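Evening Kitchen Assistant, Putden Supper Room
Part-time, evenings, permanent after a probation of 4 weeks

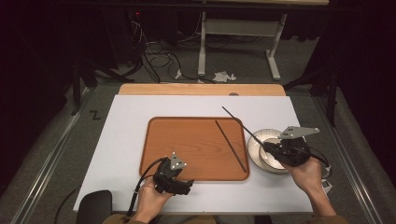 What does the job involve?

Mostly washing up, then chopping, then laying tables, then washing up again. You will also carry plates of dumplings up a narrow staircase to people who have changed their minds about where they want to sit.

About us

The Putden Supper Room sits above a locksmith's, behind a door that looks as if it belongs to the locksmith. We have been open for 7 years. We serve noodles, broths, dumplings and a changing list of small dishes, four nights a week, to anyone who can find the stairs. There is no view. The food is good and the chairs are better than they used to be.

The kitchen is run by Dušan Ristić, who trained as a pastry cook, lost patience with sugar and has been making soup ever since. He is fair, quick and quiet until somebody puts a wet spoon in the chilli oil. You would report to him, and on Thursdays to whoever is nearest the stove.

The work

A normal shift starts at half past four and finishes at eleven, or when the last table stops talking. Before service you will wash and pick herbs, slice spring onions (many), peel ginger (more), fold dumplings and set the room. We will teach you the folding. Your first hundred will look like laundry and we will eat them at staff supper, so there is a natural reason to improve.

During service you will keep the pot wash moving, top up the rice, run dishes when the floor is busy and call out when we are low on anything. Please call out before we have run out of it. Our last assistant had a gift for announcing the end of the prawns to a table that had just ordered them.

After service you will help scrub down, label what goes in the fridge and take the bins to the yard. The yard gate sticks. Lift it, then push. Kicking it has been tried by several generations of staff.

Once a week there is a delivery from Kovačević, our dry goods supplier, which has to be checked against the order sheet and put away. The sacks of rice weigh more than they look. If you can't lift heavy things, say so when you apply and we'll give that part to someone else; it won't count against you.

Who we are looking for

Kitchen experience is welcome and by no means needed. Two of our best people came from a garden centre and a tax office. We would like you to turn up on time, stay fairly calm when six things are wanted at once, and wash your hands as though somebody's aunt were watching. You should be 18 or over, as we serve alcohol and finish late.

You don't need to know much about the food. You do need to be willing to taste it. If there are things you can't or don't eat, that's fine, and we'll work round them. If you only eat toast, this may be a long year for all of us.

A sense of humour is useful. A speaker of your own is not, as the music in the kitchen is chosen by rota and the rota is already a source of grief.

Hours and pay

Wednesday to Saturday service, of which you would work three or four evenings, agreed a month ahead. Between 20 and 26 hours a week. Pay is £13.80 an hour, with tips shared equally between kitchen and floor and paid out at the end of each week. We do mean equally. Dušan gets the same share as the person on pans.

You will have paid holiday, a proper supper before every service, and a taxi home if your last bus has gone. We close for two weeks in March, when the owners go away and the extractor fan gets the attention it has been asking for. Those weeks are paid and don't come out of your holiday.

We also give each new starter £100 towards shoes. Kitchen floors are hard on feet, and we would sooner buy you decent shoes than hear about your knees.

What happens after that

Some people stay in the pot wash because they like it, and we like them for it. Others move on to a section. The present dumpling cook began as a kitchen assistant and now has opinions about flour. If you'd like to work towards a food hygiene certificate we'll pay for the course and for the hours you spend on it.

We also run Zadance, our small catering arm, which does weddings, office lunches and the odd funeral. Extra daytime shifts come up there most months. They are paid at the same rate, and the leftovers are excellent.

How to apply

Write to us through the Urkico jobs page or drop a note through the door (the left-hand one; the right-hand one is the locksmith, who has been very patient). Tell us your name, how to reach you, which evenings you can't do and what you last cooked for yourself. There is no wrong answer to the last one. A previous successful applicant wrote "beans, standing up".

A CV is fine if you have one, but we won't think less of you without it. Please don't send a covering letter about your lifelong passion for washing up. We have had 5 of those and didn't believe any of them.

Applications close on Saturday, August 22, 2026, at midday. We will ring everyone we'd like to meet in the week that follows, and write to everyone else. If we invite you in, you'll have a short chat and a paid trial shift of three hours, supper included. Wear closed shoes and something you don't mind smelling of garlic.

The stairs are steep and there is no lift, which we're sorry about. If that or anything else would make the visit difficult, let us know and we'll come down and talk to you somewhere easier.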